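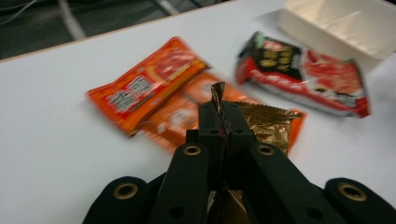
Gripper station, pads and pivots

Home Notebook Stations Parts Log in

Print this page | E-mail this page

Jul 15, 2018

Long session at the packet table, so this will be a long entry, and I apologize in advance to whoever has to find the one useful line in it. The job was the service on the hand-held grippers before they go back to the Prumalis recordings. I had planned on cleaning the pivots, checking the pads and going home, and you can guess how that went.

I started with the brass-colored rings in the finger links. They looked fine on first inspection, but the left link on the older unit had a bit of play when I rocked it by hand (you feel it more than see it, a soft little tick at the end of the stroke). I took the link off, wiped the ring and the pin with a dry cloth, and found a dark paste of dust and old oil packed in behind the shoulder. Cleaned that out with a cotton swab and put back one small drop of the light oil. Please, one drop! The last time this was done somebody was generous, and it crept down to the pads and we had packets skating out of the grip for days.

The tick is gone now. I ran the trigger open and shut 198 times while listening to the radio, and it stayed quiet.

Then test picks. Foil is still my favorite first test because it is thin and slippery and tells on a bad closing line right away. A strip of the brownish-gold stuff held at the tips is a fair check that both fingers meet along their length. If it swings or pivots when you tilt your wrist, the fingers are touching at one end only, and you go back and loosen the block screws a quarter turn, close the fingers by hand and tighten them again in that position. 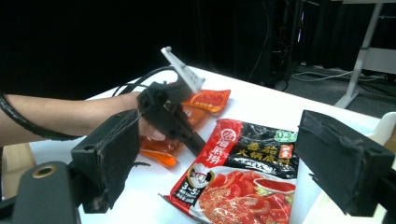

Page 7

The big tomato hot pot base is the one I'd keep on the table for good. It's glossy and wide, and the tips want to slide along the side of it when you come in at a low angle. Coming in more steeply worked better for me, with the mouth opened a little wider than feels necessary. Take your time on the close.

Pads next. The wrap is dark and it wrinkles, and the edges get ragged, and I went back and forth on whether that matters. My feeling is that a few wrinkles are harmless, and a lifted edge at the gripping face is not. Curkeck, who sell us the wrap, say to change it every 1,000 cycles. I've been going by touch, and I'd like to keep doing that, but let's at least write the change date on the lid of the parts tin. New wrap goes on with the seam at the back. Warm it in your palm first, press from the middle outward, and leave it overnight if the schedule allows.

Cables: route them over the forearm before you pick anything up. I snagged mine on the table edge twice and tugged the plug half out both times, and lost the recording on the second one. A loose loop with some slack by the elbow is about right. The floor cords want tidying as well and I did not get to it.

Last was the soft stuff.
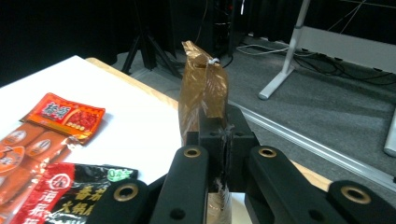 Should the block be tightened for thin plastic bags?

Leave it at the normal setting and grip the bag lower down, under the tie, where the plastic bunches up and gives the fingers something to close on.

I tried it tighter anyway, being stubborn. The trigger got heavy enough that my hand ached after 13 picks, and the hold was no better. Back to the mark on the Velilgate driver, which is the small one with the chipped handle in the top drawer. Don't use the larger driver on those screws, it rides up out of the heads.

Still to do: play on the right link of the newer unit (slight, can wait), fresh wrap on both, order swabs, and ask Caldeira whether they still stock the short pins. I left the oil and cloths on the shelf over the bench with the cap screwed down properly this time.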